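By June the Drumcombe robotics club had outgrown the school and moved into Sinéad Tierney's house, ironing board and all. Plillari was the name of the project, and of the dance the youngest members did whenever a fold came out straight.

The county round at Tirnine wanted a robot that could handle laundry. Ours would learn by copying, so first we had to do it ourselves, hundreds of times, with a gripper in each hand and no cheating with fingers. I loved it! I had never thought so hard about a corner of cloth in my life.

"Left hand pinches, right hand waits," said Sinéad. "Then swap. Slowly, Quinlan, it's not a race."

"It is a race," I said. "It's a competition."

"The competition's at Tirnine. This is my front room." 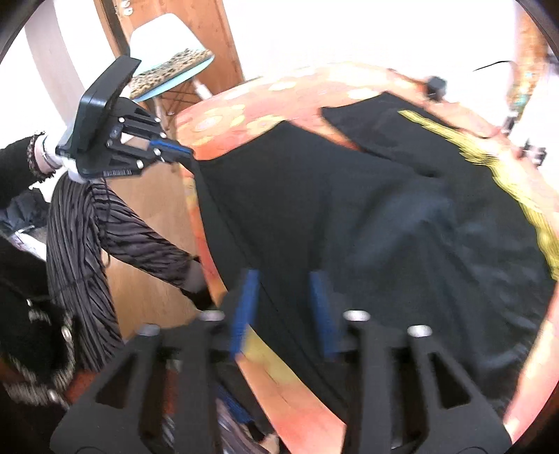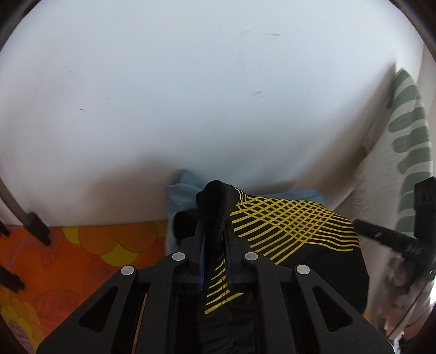

Black fabric again, and a blue-padded gripper closing on it.

"How many good goes does the robot need before it gets the idea?" I asked.

"We've got 97 and I'd like 30 more," said Sinéad. "After that we train it overnight and see what it does with a sleeve."

Thirty more! I rolled my shoulders and squeezed the trigger. You get a feel for it, that's the marvellous thing. For the first 25 I was all elbows, grabbing great fistfuls and dragging everything towards me. Then somewhere in the afternoon the grippers stopped being things I was holding and I was simply picking up a hem, as easily as turning a page.

"Oh, that was lovely," said Sinéad, and wrote it in the notebook with a star beside it.

We did another, and another after that. At half past six her mother put her head round the door and asked if anyone in this club ever folded anything and then put it away.

"That's next year's project," Sinéad told her, and shook the cloth out so I could start again.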